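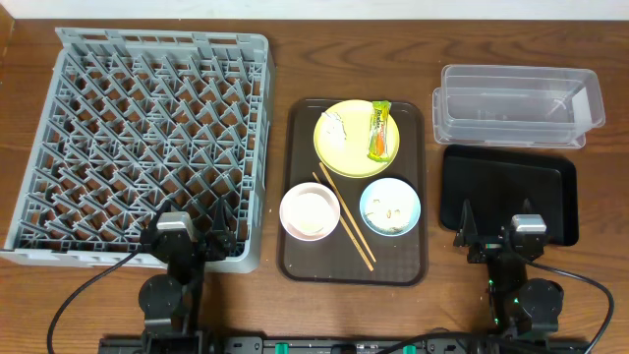 What is the difference between cleaning and sanitizing?
Cleaning removes soil from a surface, usually with water, a detergent and some mechanical action. Sanitizing lowers the number of live microorganisms on a surface that is already clean. The two steps are done in that order, with a rinse between them.

Odirness College, Food Service Operations
Course 3187, Unit 4: Soils, detergents and surfaces
Read before the lab in Falell Hall. Bring the Unit 3 worksheet on water hardness.

4.1 Types of soil

Soil means any material left where it is not wanted. Kitchen soils are grouped by what dissolves or loosens them.

Sugars and simple salts dissolve in warm water. Sugar that has been heated until it browns is much harder to remove and may need soaking.

Starches swell in water. Fresh starch rinses off without much trouble. Dried starch forms a film that holds other soils to the surface and builds up over repeated wash cycles. An iodine test shows the film as a blue-black stain.
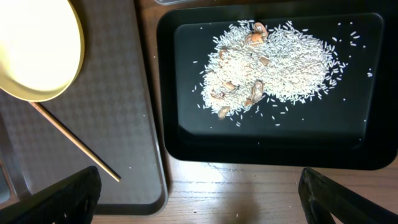

Proteins (egg, milk, meat juices) set when heated. Pre-rinse with cool or lukewarm water. Alkaline detergents break proteins into smaller pieces that stay suspended in the wash water.

Fats and oils do not dissolve in water. They soften with heat and are lifted off by surfactants, or converted partly to soap by strong alkali.

Mineral deposits come mostly from hard water. They call for an acid cleaner. Never mix an acid cleaner with a chlorine product; the reaction releases chlorine gas.

4.2 The four factors

Every cleaning method depends on time, temperature, chemical strength and mechanical action. Reducing one means raising at least one of the others. A soak tank uses long time and little action. A conveyor machine uses strong action and short time.

Work through this case. The Aler dining hall serves 3000 meals a day. Management shortens the wash cycle to clear the line faster and leaves the other settings alone. Starch film appears on the plates. List two changes that could correct the problem without returning to the old cycle time, and state the cost of each.

4.3 Water flow and loading

Spray must reach every surface directly. Nested bowls and overlapping plates block it and leave shadowed areas where soil stays behind. Cups and bowls go in open side down so they drain. 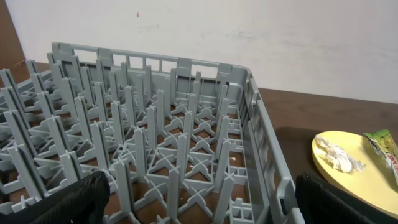
Check the spray arms for blocked nozzles at the end of each shift. Low pressure at one nozzle gives a repeating pattern of soiled items in the same position. Record the position before clearing the blockage.

4.4 Surface finish

Rough, scratched or pitted surfaces hold soil and protect bacteria from both detergent and sanitizer. A result of 99 percent removal on a smooth test plate does not carry over to a worn one. Patterned finishes should be wiped in more than one direction.
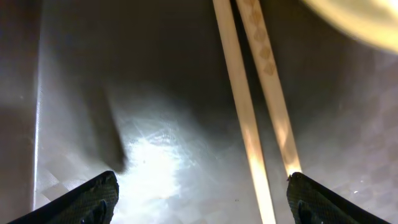
Figure 4. Dark brushed metal work surface with a faint crosshatched finish.

4.5 For the lab

Prepare the Schnyder soil mixture as given on the bench card. Apply it to the test plates and let it dry for 20 minutes. Wash one set at each detergent strength, rinse, and run the iodine test. Enter results in Table 4-B and keep the unwashed control plate for comparison.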